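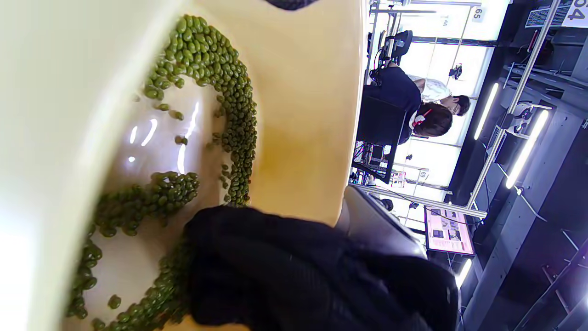
Mungbohnen in der cremefarbenen Schüssel, am Rand die Hand im schwarzen Handschuh

Von: Troels Bundgaard
An: Liste Trockenware und Vorrat
Betreff: Re: Mungbohnen umfüllen, Schüsselform und Füllmenge

Hallo zusammen,

Villads hatte im März nach der Schüsselform gefragt. Ich zitiere den relevanten Teil und antworte darunter gesammelt.

> Villads Kjærgaard schrieb:
>
> Wir füllen Mungbohnen bisher aus dem Sack in eine tiefe Rührschüssel
> und von dort mit der Schaufel in die Vorratsbehälter. Beim Verlesen
> liegt die Ware zu hoch, die unteren Schichten sieht man erst, wenn
> die oberen abgetragen sind. Steine und verschrumpelte Körner rutschen
> durch. Meine Fragen:
>
> 1. Flache oder tiefe Schüssel?
> 2. Wie viel auf einmal?
> 3. Stimmt es, dass dieselbe Dose je nach Füllweise unterschiedlich
> viel wiegt? Ich komme auf Abweichungen, die ich nicht der Waage
> zuschreiben möchte.
> 4. Handschuhe beim Verlesen: Stoff oder Nitril?
>
> Gruß
> Villads

Zu 1: Flach und breit, mit glatter Innenfläche und gerundetem Übergang vom Boden zur Wand. Mungbohnen sind klein und glatt und rollen bei geringer Neigung. In einer tiefen Schüssel sammeln sie sich im Zentrum und bilden einen Kegel, der bei jeder Entnahme nachrutscht. Auf einem breiten Boden lassen sie sich mit den Fingern zu Streifen schieben, und die freien Stellen dazwischen dienen als Kontrollfläche. Ein heller Boden ist Voraussetzung. Auf Edelstahl sind dunkle Körner unter Deckenlicht schlecht von Reflexen zu unterscheiden, auf mattem Creme geht es deutlich besser. Glänzender Kunststoff liegt dazwischen: Die Schüssel muss man so drehen, dass der Lichtstreifen auf eine leere Stelle fällt.

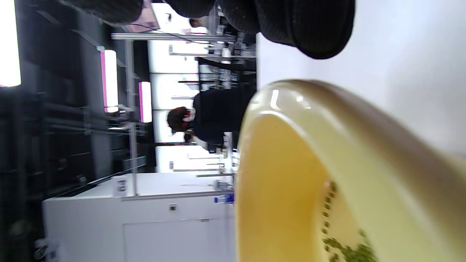 Die Neigung gehört ebenfalls hierher. Wer die Schüssel leicht anstellt, bekommt die Ware an einer Seite der Wand zusammen und kann von dort portionsweise in die Gegenrichtung schieben. Verlesene Körner bleiben unten, unverlesene oben, dazwischen bleibt ein freier Streifen. Ich stelle dafür ein gefaltetes Tuch unter den Fuß. Ein Keil aus Holz rutscht auf der Arbeitsplatte.

Zu 2: Die Menge richtet sich nach der Bodenfläche, nicht nach dem Volumen. Zwei Kornlagen sind die Obergrenze, eine Lage ist das Ziel. In unsere große Schüssel passen bis zu 3.000 g, verlesen lässt sich davon aber nichts mehr. Ich teile den Beutel von Gruller in sechs Chargen und arbeite diese nacheinander ab. Die Restmenge bleibt im Behälter, mit Deckel.

Zu 3: Die Abweichung ist real und hat mit der Waage nichts zu tun. Ich habe dieselbe Plurex-Dose zweimal gestrichen voll gefüllt. Locker eingeschüttet: 623 g. In drei Schritten gefüllt und nach jedem Schritt aufgestoßen: 681 g. Die Ware kam aus derselben Charge, die Raumtemperatur war unverändert, Tara jeweils neu gesetzt. Wer nach Volumen abfüllt, muss also die Füllweise festlegen. Wer nach Gewicht abfüllt, muss Kopfraum einplanen — sonst geht der Deckel bei lockerer Schüttung nicht zu. 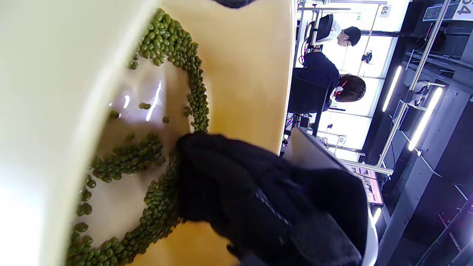
Zum Schieben selbst: Fingerspitzen zusammennehmen, flach ansetzen, in einem Bogen am Rand entlangführen. Einzelne Finger erzeugen Lücken, durch die Körner zurückrollen. Die Handkante nimmt zu viel mit. Zwei Durchgänge genügen meist, wobei der zweite gegenläufig erfolgt, damit die Körner sich drehen und die Rückseite sichtbar wird. Körner, die sich am Übergang von Boden und Wand festsetzen, hole ich zum Schluss mit einem trockenen Pinsel heraus.

Zu 4: Eng sitzender Stoff funktioniert, solange trocken gearbeitet wird und die Handschuhe nur für diesen Zweck benutzt werden. Fusseln sind das Hauptproblem, besonders nach mehreren Wäschen. Nitril gibt mehr Gefühl in den Fingerspitzen, lädt sich aber bei trockener Luft auf, und dann haften Schalenreste daran. Für Ware, die danach ohnehin gewaschen wird, ist der Unterschied gering.

Zum Vorsieben noch eine Angabe, die in der Frage nicht vorkam: Das Rundlochsieb von Draler nimmt Staub und Bruch zuverlässig heraus, gleich große Steine dagegen nicht. Es ersetzt das Verlesen nicht, verkürzt es aber. Das Sieb von Van den Broek habe ich zurückgegeben. Der Rahmen hatte innen einen Falz, in dem ganze Körner hängen blieben, und die landeten dann in der nächsten Ware.

Beim Ausgießen aus dem Behälter die Öffnung tief über den Schüsselboden halten und langsam kippen. Fallhöhe ist der wesentliche Grund für Körner auf der Arbeitsplatte. Ab einem bestimmten Winkel kommt die Masse geschlossen in Bewegung; diesen Punkt sollte man mit der zweiten Hand am Behälterboden abfangen.

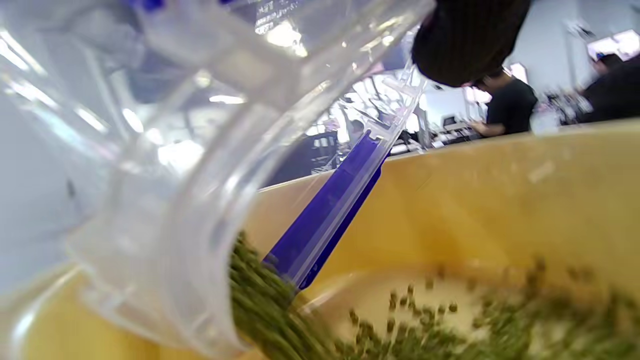

Soll man Mungbohnen vor dem Einlagern waschen?

Gewaschen wird erst unmittelbar vor der Verwendung, denn Restfeuchte im geschlossenen Behälter führt zu Schimmel oder vorzeitigem Keimen.

Offen ist bei mir noch die Frage der Behälteröffnung. Eine weite Öffnung ist beim Reinigen im Vorteil, beim Dosieren fällt der Strahl breiter aus. Ein eingelegter Trichter hilft nur bei Entnahmen in enge Gefäße. Falls jemand Messwerte zur Schüttung aus verschiedenen Öffnungsweiten hat, bitte an die Liste, mit Angabe von Füllstand und Restmenge.

Villads, bei deiner Abweichung fehlt mir noch die Füllweise. Wurde die Dose aufgestoßen, und wenn ja, vor oder nach dem Abstreichen?

Gruß
Troels Bundgaard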